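Travel Writing, Short Course: Notes for Week 4
Writing about a country your reader can't find on a map

Last updated: Sunday, June 13, 2021

Okay, so last week we got into a bit of a tangle over openings, and I promised I'd write my side of it down before you all head off to do your drafts. Grab a drink, it's a long one.

Most of you picked small or overlooked countries for your piece (three of you picked Kyrgyzstan, which I love!). The trouble is that nearly every draft I read started with some version of "most people have never heard of this place." I did it myself for years. My first paid article was on Lesotho and I spent two whole paragraphs telling readers it was completely surrounded by South Africa, as if they'd bought the magazine for a geography lesson. My editor, Anika Doucet, crossed out both and wrote "start on the bus" in the margin. She was right, the bus was the good bit.

So, start on your bus. It might be a border queue, or a bakery, or the taxi driver who wanted to talk about hockey the entire way in from the airport. You can tell me where the country is in paragraph three, once I care.
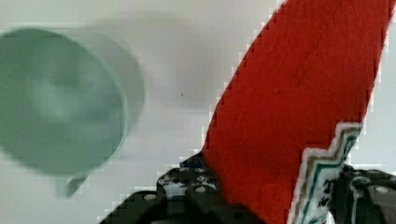

The other thing that came up was numbers. Facts about population, height above sea level and so on are handy, but they go stale and they clog up a paragraph in no time. My own rule is one figure per page, and it has to be one you felt in your legs or your wallet. Ezekiel Oyelaran's draft on Georgia (he's said I can share this) opened with five statistics in four lines, and I couldn't tell you one of them now. What I do remember is him climbing 152 steps up to a guesthouse with a busted suitcase wheel. Keep the steps, Ezekiel!

A quick word on poverty, too. If you're writing about somewhere with low wages, please don't make "poor but happy" your whole theme. Ask people what they do for work and what they think of the place, and write down what they tell you, grumbles and all. Same goes for food. "Humble" is a word I'd like to see a lot less of. Tell me it was bean soup and the colour of a brick, and whether you'd order it again.

For next time: rewrite your opening in no more than 500 words, with the location held back until at least the third paragraph. Read it out loud to somebody before you send it in. Bring a printed copy as well, as I like to scribble. If you're still stuck on a destination, write about your neighbour's street as though you'd flown in for it. I've had some cracking pieces come out of that one.

Related notes
Week 3: Where to put yourself in the story
Week 2: Keeping a travel notebook
Reading list: islands, borders and slow trains
Pitching to editors (September session)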